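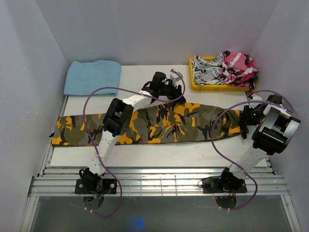 Folding project FAQ

Last updated February 20, 2019

I get a lot of the same emails about the laundry data, so I'm putting the answers in one place. If yours isn't covered, write to me and I'll probably add it.

What are you collecting?

Demonstrations of folding. One demonstration (I call it an episode) is a person driving both arms from start to finish on one piece of clothing while we save the video and the joint positions. The current set, Berge, has 1,292 episodes in it.

Is the robot doing any of this by itself?

Nope! In Berge every move comes from a person at the controls. The model gets trained on those episodes later, and when we let it try on its own, those runs are stored separately under the name Femus. Please don't mix the two. I did it once and spent a whole afternoon sorting file names.

Why two arms?

Have you tried folding pants with one hand? You can do it, but it's slow and you end up using the table edge or your chin. With two grippers one can hold the cloth still while the other pulls.

What kinds of clothes do you use?

Pants, T-shirts, towels, a few odds and ends. I like loud patterns. Camouflage is great for this - the blotches break up the outline of the leg, so the model has to work harder to find where the fabric stops. Plain stuff on a white table is almost too easy to see (unless it's white, and then good luck).

Do you clear the table between episodes?

Not always. I often leave a folded towel in a corner and a yellow tray with a couple of crumpled things in it. A real laundry table has other laundry on it, and I want the model to learn to leave that alone until it's wanted.

How long is an episode?

We stop at 60 seconds. Most towels are done long before that. Pants are the ones that run over, usually at the waistband, where the cloth bunches and you have to go back and smooth it.

Do you throw out the bad ones?

Only if something broke, like a dropped video stream or a cable snagging on a joint. A clumsy fold with a recovery in it stays. Those are some of my favorites - the model needs to see what to do after a missed grab.

How much practice do new drivers get?

15 episodes that we don't keep. After that you're in. Take breaks, your wrists will thank you.

Can I download it?

Not yet. Dinham hosts our files and we're still moving things over. I'm aiming for March. Skulico, the labeling tool we use, will get its export button at the same time, so you won't need my awful scripts.

Can I send you clothes?

Yes please, clean ones! No zippers with sharp pulls, and nothing you'd want back.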